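4.2 Does the finger shape matter on deep-pile cloth?
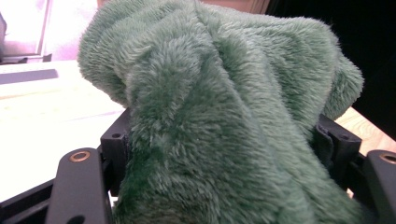 Figure 3. Green fleece held in the hand-held gripper, seen from the tool's own camera.

Most of the claims made for new finger designs rest on thin, flat cloth. Dish towels, T-shirts and cotton napkins are easy to buy and easy to photograph, and a finger that closes on one of them will usually close on the next. We were not convinced that the ranking of fingers obtained this way would survive a change of material, and the results in Section 4.1 did little to reassure us. The gap between the Bandine and Renik fingers on cotton was smaller than the gap between two operators using the same fingers.

We therefore repeated the comparison on plush fleece. The full set holds 1,580 grasp attempts, of which 1,161 were kept after screening. Attempts were dropped when the camera stream and the width signal disagreed on when the fingers had stopped moving, a fault we traced to the Edoneck controller and could not fully remove. Readers should keep this in mind. A loss of that size is large enough to hide a modest difference between fingers, and we can't rule out that hard grasps were lost more often than easy ones.

Fleece causes trouble for a reason that has little to do with friction. The pile compresses long before the backing is trapped, so the fingers can stop against what feels like a firm object while holding mostly fiber. In Figure 3 the cloth is gathered between the two black brackets, with its folds running down toward the pinch point. From the camera view alone we don't know how to tell a grasp on the backing from a grasp on the pile, and we doubt that a policy trained on such views can tell either. The shading between the ridges looks like useful depth information – it may be nothing more than the pile lying in different directions.

Two annotators, neither of whom had collected the data, labeled 300 kept attempts from still images taken before the lift. They were asked to predict whether the cloth would stay in the gripper. They did well on cotton. On fleece they agreed with each other more often than they agreed with the outcome, a pattern we take as a warning about labels made from images in general. A shared habit of judging a big, full handful as a good grasp would produce exactly this.

The wrist camera adds its own problem. A bulky cloth fills most of the view once the fingers close, and what is left of the background tells the model very little about where the hand is. In several attempts the far finger was almost entirely out of view. Shehu, the baseline policy we used, was tuned on a wider lens, and some of its poor showing on fleece may belong to the optics. We ran a short check with the wider lens refitted. It helped on the approach and made no difference we could measure at the moment of closing.

What can be said about the fingers themselves is limited. Renik fingers held cotton slightly better and fleece slightly worse. Both effects shrink when operator is added to the model, and the fleece effect changes sign when the first session is left out. We do not report a winner. The practice of testing on 3 or 4 flat cloths and then recommending a finger for "deformable objects" seems to us hard to defend, and our own earlier report did the same thing.

One further point concerns grip width. It is often used as a stand-in for success, with a reading above a set threshold counted as a hold. For thin cloth the threshold is too strict, and for fleece it is close to meaningless: a tuft of pile and a proper fold of backing can give the same reading. Anyone reusing our logs should use the lift outcome, recorded separately by Ghazala Zaidi, and ignore the automatic flag. Teodora Georgiev's script for matching the two records is included with the data. It still fails on attempts where the operator closed the gripper twice, and those have to be matched by hand.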